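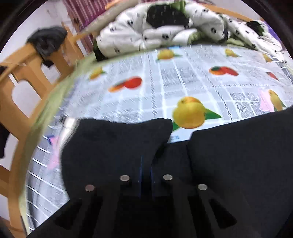 The winter linen drive at Clandby Community Church wrapped up on Sunday, and I'm still finding pillowcases in my car. We asked for sheets, doonas and towels for the families moving into the units on Pattinasarany Road, and you lot went completely overboard (in the best way). Plain whites, stripes, flannelette, somebody's very grand brocade bedspread, and plenty of cheerful stuff too, like the fruit-patterned sheet on the bed in the photo. The kids go for the bright ones first, so please don't ever apologise for handing over something loud.

Glenys Ormsby kept the tally in her exercise book and read it out after the second hymn: 800 items, up from 600 last winter. There was a bit of a cheer. Pastor Remo Grabner had a sermon to get on with but he let it run, and then he had to find his place again, which took him a while because his notes had gone under a pile of bath mats.

Most of it has already gone out. The Skiva van did two trips on Monday and the last load went across to our friends at the Plultadmont parish, who look after the hostel out that way and were short on single doonas. We've kept back a few boxes of towels for people who turn up midweek needing something straight away. If that's you, or someone in your street, just come to the side door during office hours and ask. You don't need to fill in a form or be a member of anything.

A couple of things from the sorting table for next time. Queen sheets are lovely but singles are what we run out of, every year without fail. Pillows have to be new, sorry, the hostel can't take used ones. And if you could pin the sets together before you bring them in, I will personally bake you something. I spent most of Saturday afternoon on the hall floor trying to marry up fitted sheets with their flat ones, and I am fairly sure at least a few families have ended up with tartan on the bottom and daisies on top.

Now, the other bit of news. Because the drive has outgrown the foyer, the elders have agreed we can have the old Sunday school room as a proper linen cupboard. It needs shelves and a coat of paint, and the window sticks. We're having a working bee straight after the 10 o'clock service in a fortnight, with a sausage sizzle to follow. Bring a brush or a drill if you own one. I'm told the paint is a sort of cream — I voted for yellow and lost.

Remo is also starting a short run of evening talks on hospitality, 4 weeks all up, looking at Ruth first and then some of the meals in Luke. Soup from half past six, talk at seven, home by half past eight if he behaves himself. I went to his last lot and learnt heaps, though I did have to borrow a Bible with bigger print. There are spares on the trolley near the urn. If you need a lift, ring the office and we'll sort out a driver, and if you can be a driver, ring the office twice!

We'll do another collection in November, this time for summer things: light cotton blankets, beach towels, mozzie nets if you've got them. I'll put a box in the foyer closer to then. Until the shelves are up, please hang on to your donations at home if you can, as I've only got the one car and the dog would like her seat back.

Posted 8 Aug 2018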